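## Preguntas frecuentes: parada del brazo izquierdo en la celda Selel

**¿Qué falló?**
En febrero el brazo izquierdo se detuvo 3 veces sobre las cajas rojas. El controlador registró pérdida de comunicación con la pinza.

**¿Cuál fue la causa?**
Un conector del cable morado, flojo. El tirón se producía al estirar el brazo hacia el fondo. 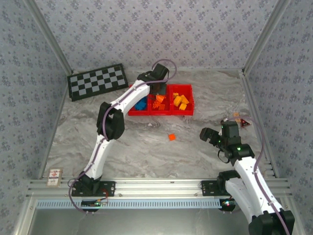
*Celda Selel: pinza izquierda sobre las cajas de bloques.*

**¿Puedo recoger un bloque caído con los brazos parados?**
No. Pulse antes la parada de emergencia y espere 10 segundos.

**¿Cómo se reanuda el trabajo?**
Revise los conectores de ambos brazos, rearme y haga 6 ciclos al 80 % de velocidad.

**¿Y si vuelve a pararse?**
No rearme. Avise a Beryl Lightfoot, en el taller de Oakley.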